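Dia aberto na Zendidus

Fui com a Viola Zuccaro, que é quem me arrasta para estas coisas, e quase nos perdíamos porque a entrada fica nas traseiras do armazém da Stestell (a seta apontava para o lado errado, claro). Deram-nos um crachá, um café bastante razoável e puseram-nos num grupo de 6 pessoas.

Eu ia à espera de ver robôs aos saltos. A primeira meia hora foi toda sobre roupa! A Flora Cowie, que conduziu a visita, explicou que dobrar uma peça de algodão continua a ser um bicho de sete cabeças para uma máquina — o tecido nunca cai duas vezes da mesma maneira — e por isso gravam pessoas a fazê-lo, com luvas que registam o movimento das mãos. O projeto chama-se Wudia e já vai em 900 gravações. Querem ter mais 600 até junho. 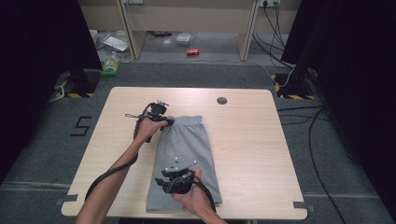
O que me ficou na cabeça foi a paciência daquilo. Dobra, alisa, desdobra, outra vez. Perguntei à Flora se não enlouqueciam e ela riu-se, disse que cada turno dura uns 40 minutos e que depois trocam, senão as mãos começam a ficar preguiçosas e isso nota-se nos dados. A Viola quis logo saber se pagavam para dobrar a roupa dela. Não pagam, mas ficou com o contacto.

Depois do intervalo mostraram-nos o Lâm, o braço que aprende com essas gravações. Dobrou uma toalha devagarinho, parou a meio, pensou na vida e lá acabou. Ficou um bocadinho torta e batemos palmas na mesma — eu não dobro muito melhor.

Se voltarem a abrir as portas, vou outra vez, e levo o meu irmão, que anda a estudar eletrónica. Levem casaco, que lá dentro faz frio.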